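Section 4: Teaching the brick task by remote control

By now you should have the Plirik arm powered up, the hand homed, and the glove talking to the base station. If you skipped the homing part, go back to Section 3 and do it, please. I've skipped it myself and ended up with a thumb that closed half a beat after everything else, and every recording from that afternoon went in the trash.

What we're doing in this section is simple to say: you drive the hand, you press bricks onto a baseplate, and the software keeps a copy of everything you did. Doing it smoothly takes practice. Mateja Softić, who wrote the first version of this guide, used to make new people do a whole session with recording switched off, and I still think that's the way to go.

4.1 Setting up the table

1. Put the foam board down first and the baseplate on top of it, with the plate at the edge nearest the robot's base. The foam gives a little when you push too hard (you will push too hard!).

2. Pour the bricks along the far edge of the board. Don't sort them. We want a messy pile, with colors mixed and some bricks lying at odd angles, so the robot learns to deal with a mess.

3. Leave whatever else lives on your table where it is, and keep it there for the whole session. Moving things between takes is worse than having them in view.

4. Check that the hand can reach both front corners of the plate with the wrist straight. If it can't, slide the board, not the arm.

Note: a few bricks will roll onto the plate from the pile. That's fine, leave them.

4.2 Recording a placement

1. Put on the glove and hold your hand open, palm down, until the status line says READY.

2. Press the left pedal once. You're recording now, so no scratching your nose.

3. Come in from the side, low and slow. I like to get the thumb under the level of the upper finger early and then close the gap, instead of pinching at the last second.
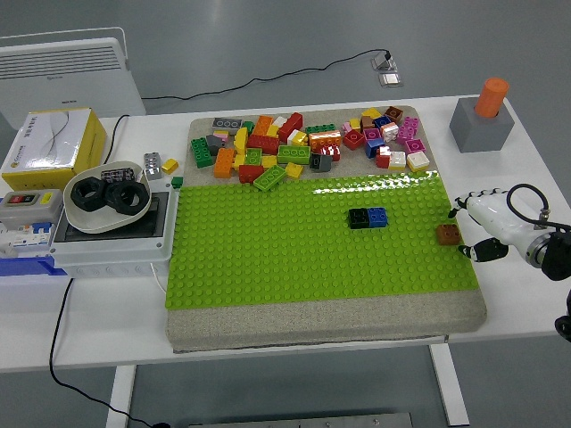
Figure 4-1. The hand at a brown 2x2 brick, with a black and a blue 2x2 side by side on the plate.

4. Close until the force bar turns yellow, then stop. Yellow is plenty for a 2x2. Long flat bricks want a bit more, and you'll get a feel for it.

5. Line up the studs, push straight down, and wait for the bar to jump. Then open the fingers wide before you back off, or you'll pull the brick right up again.

6. Press the pedal a second time to stop. Name the take, or let the software number it for you. I let it number them. My last good one is 1489 and I couldn't tell you a thing about it without playing it back.

Caution: if the hand stops following you, don't yank your arm around to wake it up. It will catch up all at once. Hold still, press the right pedal to release, and start the take over.

Caution: watch the cable on the back of the hand when you roll the wrist. If the loop gets tight, unroll and try from the other side.

4.3 How many takes?

Plan on 80 takes for one brick size and 300 if you want the robot to handle the whole mix. That sounds awful, but once you get going they fly by, and you can split them over several days. Swap drivers if you can! Everybody grabs a little differently and the training likes that.

Keep the clumsy takes, as long as the brick ended up on the plate. Delete the ones where you dropped it and gave up. If you dropped it and then picked it up again, keep that too, and tag it "recovery" in the Lloyd menu.

When you're done, park the arm, take off the glove, and hit Save Session before you shut anything down. Training is in Section 5.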